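Chapter 12
When the Gripper Lets Go

Picture a two-armed machine at a packing bench, late in a long shift. It has lifted the same kind of packet hundreds of times. On cycle 802 the right arm closes, rises, swings toward the basket and opens over it, and nothing falls out. The packet is still lying on the table. The arm goes back for the next item as if all were well, and the order is counted as complete.

That was the first sign of trouble at Terkholm, a small mail-order packer, in December. It is one of my favorite faults in this whole book! No motor burned out, no alarm went off, and it took two very good technicians most of a week to find the cause. You will be able to follow every step of their work by the end of the chapter.

Gil-soo Na began with the obvious suspect, the finger pads. They were fine. Bình Cao looked at the logs instead and spotted something odd: the controller had reported a firm grip on every single cycle, including the bad ones. How can a gripper that holds nothing report a firm grip?

The answer lay in how "grip" was being measured. The controller watched motor current. When the fingers met resistance the current rose, and once it passed 70 percent of its limit the software marked the item as held. But a cable had worked its way into a tight bend near the wrist, and at certain angles it dragged on the joint. The drag alone was enough to push the current past the mark. The machine was feeling its own cable and calling it a packet.

We call this a false confirmation, and you will meet it again in pumps, doors, elevators and brakes. A sensor tells you about one quantity. Someone then decides what that quantity means, and the decision can be wrong even when the sensor is perfect.

It can also hurt people. A worker at the bench saw the missed packet, assumed the arm had paused, and reached in. The arm had not paused. She got away with a bruised knuckle, and the bench was shut down until the cable had been rerouted and a guard fitted.

Before you read on, look over a bench with two arms, a basket and a few small goods. Trace the cables with your finger and think about where each one would go if its arm swung across the table.

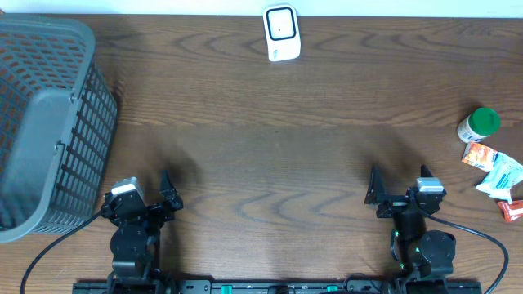

12.1 Reading a Fault Log

Start with the time stamps. Faults that leave no alarm still leave gaps, repeats and values that are a little too steady, and these are what we will learn to hunt for first.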